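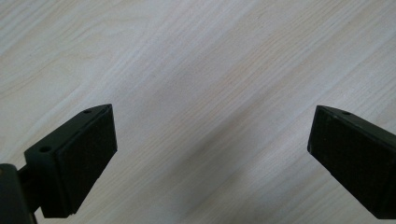

Vol. 2, p. 80

Chapter 3
Grain, Figure and Surface

Flaswood Technical Readers — December — by the Christodoulou editorial desk

Wood grain is the direction in which the long cells of the tree run. Figure is the pattern those cells make on a cut face. The two words are often swapped in the trade, and this chapter keeps them apart.

The pattern depends on the angle of the cut. A board sawn at a tangent to the growth rings shows arched bands, called cathedrals, toward its middle and straighter lines toward its edges. A board sawn along the radius shows close, parallel lines over its full width. Section 13 gives the saw layouts used at the Somholm and Wellemden mills.

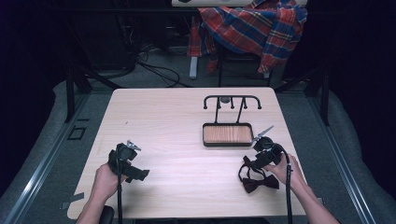 Moisture affects the two cuts differently. Wood shrinks most along the growth rings, less across them, and very little along its length. A tangent-cut board therefore changes more in width as it dries, and it tends to cup away from the heart side of the log. Printed surfaces copy the figure of a board but do not move in this way — a difference that matters when a solid edge is glued to a printed panel.

Color is a weaker guide than figure. Pale species darken under daylight, and a clear finish can add yellow within a season. Students should record the cut before the species.
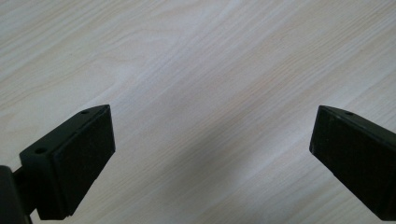
Fig. 3.2. Light-colored tabletop with wood grain.

We use cookies to remember your reading settings. Accept | Manage

© Flaswood Technical Readers. Contact | Back to top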